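Workshop notebook, play kitchen sets
6 August 2018

Started at the bench with the Brotau box, because the museum wants its play corner back before the school groups come. The list from May is not good any more. It says "food, mixed" on one line and "dishes, mixed" on the next, and with this nobody can check if a set is complete. So I am writing a new list, and at the same time I decide what goes back to the children and what needs work.

First I washed my hands and wiped the tabletop with soap water, then let it dry. I used the new cloths. The old ones leave small fibers in the joints of the toys and I had to take them out with tweezers last time, please do not use them for this work.

Total in the new list will be 391 pieces for all the boxes. The Brotau box is only 49 of them, but it has the biggest pieces, so it takes more time than the number says.

I try to put things on the table like a small kitchen, by use and not by material. Plates and bowl near the food, oven on its own side, the sauce on its tray. It is slower than sorting by material, but I see faster what is missing.
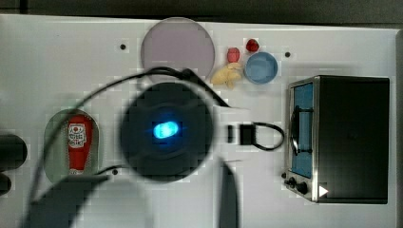
Yazzie

The toaster oven is the piece I like most in this box. It has a black body with a silver frame, a door of glass with a black curved handle, and two black knobs under the door. Inside it is blue. I opened and closed the door 17 times to feel the hinge. It closes every time, but in the last part there is a small resistance, as if something is a little bent. I did not put oil. Oil goes on the fingers and then in the mouth, so for the play corner we must find a dry solution. I will ask Skanby if they still sell the hinge alone. If they sell only the complete door, I would keep the old one, the resistance is not a danger.

Both knobs turn. The left one turns more easily than the right one. For me this is acceptable, a real oven is often the same.

Ketchup bottle: red, white label with a tomato on it. I keep it lying on the green oval tray, because standing it falls too easily when somebody pushes the table. I pressed the edge of the label all the way around with the thumb and it holds. In the old list the bottle was under "food" and the tray under "dishes", so they were packed in different bags and the children got one without the other. Now they have one common line: "tray, green, with ketchup."

The big round plate I had some trouble to name. I wrote "pink" first, then "purple", and in the end "mauve", with a darker rim. If a colleague has a better word, please change it in the list and also on the bag. The small blue bowl is easy, it is the only one of this kind in the box.

Strawberry is good. The yellow piece next to the bowl I do not know what it is. I think maybe pasta, but it could be also a kind of banana. I wrote "yellow food, unknown" and I leave it so until I find the old catalog from Kavivier. For playing it makes no difference, but for ordering a new one we need the right name.

Squeeze test for the soft pieces: press for a slow count to 11, let go, look for cracks with the lamp. Nothing opened. One piece from the bottom of the box has a white line where it was folded, I put it in the bag for watching and not in the bag for repair.

Still to do:
Write the labels for the bags, big letters, with permanent pen.
Call Skanby for the hinge.
Look for the Kavivier catalog, perhaps it is on the shelf over the sink.
Second wash for the plate, I feel something sticky on the back side.
Start the next box only when this one is closed and has its label.

The lid of the Brotau box does not close flat if the oven is on top. Oven goes first, on its back, with a folded towel against the door, and the plates stand on the side.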